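Keep the Ugly Furniture

By Touran Mazandarani
16 July 2021

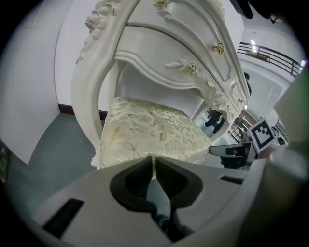 6 min read

My aunt Safavi had a rule about furniture, and the rule was that if a surface could hold a carved rose, somebody had failed the surface by leaving it plain. Her apartment in Kostevside had roses on the headboard, roses on the clock and roses on a footstool that nobody was allowed to put a foot on. As a teenager I found it all deeply embarrassing. I planned to grow up and own one gray couch.

I did grow up, and I did own the gray couch. I have now owned four of them, each replacing the last when its legs gave out, and I would like to register a complaint.

Somewhere in the last 30 years we agreed that good taste means having very little to look at. Walk through any new apartment building in Vastthorpe and the model units are all the same unit. The walls are the color of oatmeal. The table is a slab. There is a bowl on the slab, and in the bowl are lemons, and I have never met anyone who goes through lemons at that speed.

The usual defense is that plain things are calming. Maybe so. I sat in a calm room in Sostside for two hours last month, waiting for a friend to finish a phone call, and by the end of it I was reading the back of a hand soap. Give me a drawer front with leaves on it. Give me a gold knob shaped like a flower. I may not like it, but I'll have something to argue with until lunch.

The other defense is dust. I grant the dust. Carving collects it in places no cloth was built to reach, and my aunt went after hers with a paintbrush every Saturday, muttering. But I notice that the gray couch people also clean all weekend, because on a bare white shelf one crumb looks like a burglary.

What bothers me most is how nervous it has made us. A friend of mine inherited her grandmother's dresser, scrolls and all, and kept it in the garage for 12 months while she asked everyone whether it "went." Went with what? She has a beige rug and a lamp on three sticks. The dresser had been in her family longer than she had. If anything, the lamp should have been asked to explain itself.

I am not saying everyone should go out and buy a rococo sideboard. They are heavy, they eat a hallway, and they will catch you on the hip in the dark. I only think that when a fussy old thing comes your way, you might let it in the house for a while before you ask the internet for permission.

The footstool came to me, by the way. I put my feet on it every night, and I feel terrible each time.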